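2/23/24

So I finally gave up on the bus and walked home from Skandham, all 11 miles of it, and I'm so glad I did! My feet are a mess (wrong socks, I know, I know) but I saw more of the river in one afternoon than I had in 3 years of commuting.

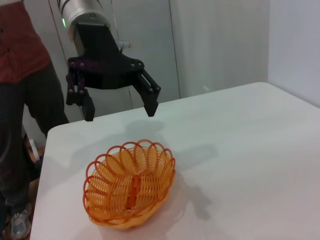

The bakery in Dahlgren was still open when I limped past — cardamom buns, two left, both mine. Next time I want to go the long way through Wetetti, probably in August when it stays light late. And yes, I'm buying better socks first.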